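October 22, 2020

Up at six, coffee, then straight to the tower. The plan for the week is to get one of the old desktops stripped far enough to decide what is worth keeping and what goes to Welotham for scrap. Case on its side, side panel off and leaned against the wall. 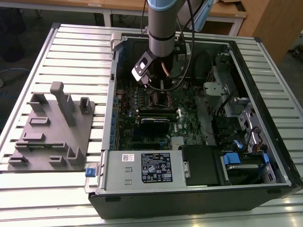
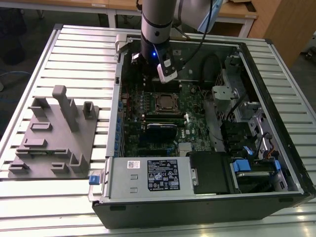

My own interest in this machine is the order of removal, which I have gotten wrong before. On the last one I started with the drives and ended up working around a power supply that was still screwed in, with its cables in everything. This time the written sequence is: expansion card, memory, processor and its retention hardware, then the power supply, then drives, board last. The card goes first for a simple reason of access. It sits directly below the memory in this case, and with it out there is room to get a thumb on the memory clips. The blue tabs along the expansion-slot side are the release points, and on this family they need to be opened before the card is pulled. I cracked one in April by pulling first.

Drive releases are blue as well. I like that about these cases. Anything blue is meant to be touched, and anything else takes a screwdriver or should be left alone until the end. The big latch near the drives is the one I expect to be stiff. I will push it with the flat of a plastic spudger and not a metal one.

Screws: the inventory from the last tower came to 39, and 3 of those were not original. I found them by thread. The drive screws are finer than the case screws and will go into a case hole for one turn before they bind, so a mixed tray costs more time than a sorted one. The tray now has a lid and printed labels. Board screws go in the corner compartment by themselves.

Processor notes. I do not intend to reuse the thermal compound or scrape at it dry. Alcohol, lint-free wipe, wait, second wipe. The retention parts get bagged with the processor and the bag gets the case number. The little finned heatsink lower on the board stays where it is. Those are usually held by spring pins or a wire clip, removing them gains nothing, and the board is worth slightly more to the Pastlow people if it is complete.

Power supply: leave it unplugged overnight, hold the power button for a count of 13, then take it out through the inside. The housing does not get opened under any circumstances. I copied the rating off the label into the log before lunch and put the barcode number beside it.

Cables are the part I never budget for. The routing on the drive side passes behind the metal bracket, and I want it drawn on paper before anything is unplugged. Connector names in pencil, one line each.

Remaining questions for tomorrow. Whether the memory is matched. Whether Pastlow takes the drive cage with the board or wants it separate. Whether the wipes that came from Irnine are the right ones, since the packet gives no alcohol percentage.

Stopped at four. Wrist a little sore. Tray closed, log saved, order of removal taped to the wall at eye level. Ordered 2 more packs of antistatic bags, the medium size.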